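Prodham (software)

Prodham is a motion planning and control package for two-arm tabletop robots. It was written at Planau and is used mainly for handling bags, cloth and other soft goods.
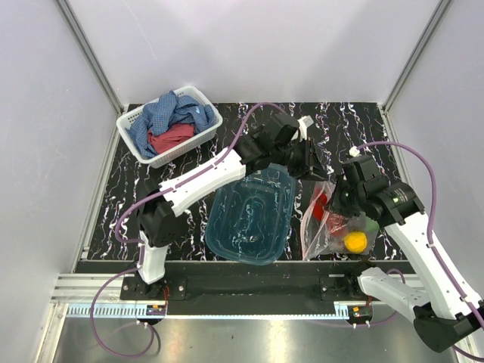
A two-arm cell of the type Prodham controls, with both grippers at the top of a clear plastic bag.

Prodham takes in camera images and joint readings and sends out position commands for a pair of arms. It treats the two arms as a single system with one shared plan, so that a motion of one arm is always checked against the motion of the other. The package is made up of a perception module, a planner, a controller and a set of logging tools.

History

Work on the code began as an in-house replacement for two separate single-arm controllers, which had to be kept in step by hand-written scripts. Elmarie Fourie wrote the first shared planner and remained lead developer through version 2. The early releases handled rigid parts only. Support for soft objects was added after Planau took on packing work from Hendricks, a mail-order supplier whose goods were mostly bagged.

Version 2 was released in February and dropped the old script format. Files written for version 1 can be read with a converter, although timed waits are lost and must be entered again.

Perception

The perception module works from a fixed camera beside or above the table. It divides the image into regions and gives each one a class: rigid container, soft object, arm, or background. Containers are fitted with a simple outline and a rotation angle, since baskets and bins are seldom square to the table. Soft objects are given no fixed shape. They are stored as a region with a list of possible grasp points, ranked by height and by how narrow the material is at that point. The gathered top of a bag usually ranks first.

Clear materials are a known weak spot. A see-through bin lets the pattern of the table show through its base, and a clear bag may be split into several regions when there are colored items inside it. Prodham deals with the second case by merging regions that lie within one closed outline. The merge step can be turned off for tables with a plain surface. On strongly veined or patterned tables, the manual advises recording a background image of the bare surface first.

Planning

The planner searches for paths for both arms together. Each link is wrapped in a set of capsules, and the distance between capsules is checked at every step along the path. The most difficult region is the space between the two grippers, where a narrow gap is often needed to hold one object from both sides. Inside this region the planner lowers the speed limit and uses a smaller safety margin – the "close zone" in the program's settings.

Cables that run along the outside of the arms are modeled as extra capsules with slack. This was added in version 2. Before then, users widened the capsules of the links, which ruled out many paths that were safe.

Control

The controller runs at 500 cycles per second. Plans are sent in short pieces and can be replaced at any point between them. When both grippers hold the same object, the controller keeps the distance between them within a set band and stops both arms if the band is exceeded.

Tooling

Prodham records all joint data, commands and images to one log file per run. A viewer called Poven plays the logs back and can rerun the planner from any point – useful for comparing settings on the same input. The test suite contains 1827 recorded cases, of which 33 are marked as expected failures. Most of these involve clear film.

See also

Motion planning
Bimanual manipulation
Deformable object handling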